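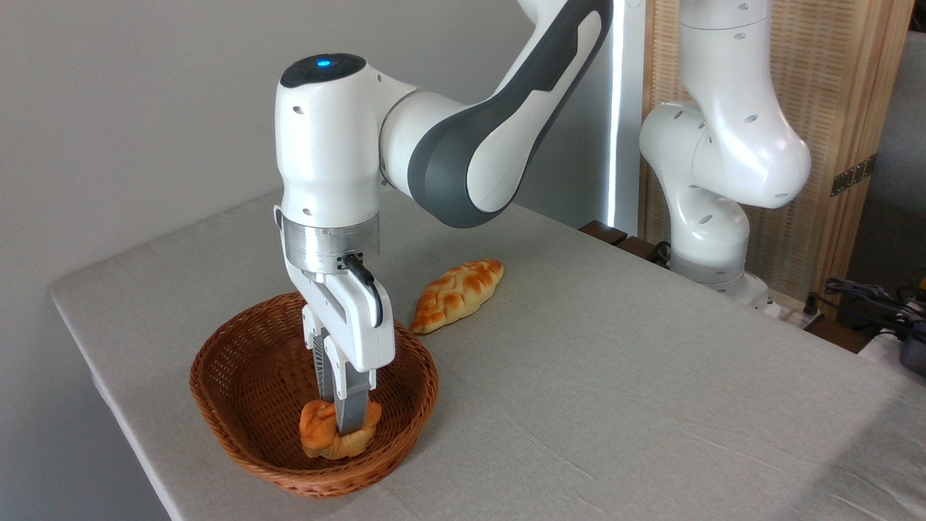 Why do people reach for a basket when they put bread on the table?
Most of the people we asked said a basket makes bread feel shared, and that a plate makes it feel served.

4.2 Baskets and loose loaves

This was the part of the Hendale survey we most looked forward to, and it did not let us down! Of the 909 households that sent back the form, 60 also kept a bread diary through October, and their notes are a delight to read. Small rolls nearly always went into a basket or shallow tray. Long loaves were more often laid straight on the cloth, where they could be sliced or torn.

Figure 4. A knotted roll in an oval woven basket, with a braided loaf lying on the tablecloth.

Shape seems to matter as much as size. Knots and twists were described as "one each" breads, and diary keepers rarely cut them. Braided loaves were treated as something to pass along – several families had firm views on who gets the end piece. Dambrauskienė found much the same in her Vallstead interviews, although her families used cloth-lined bowls more than wicker.

We had expected the tablecloth itself to go unmentioned. Wilma Bakker, who coded the diaries, found it on almost every page, usually in connection with crumbs.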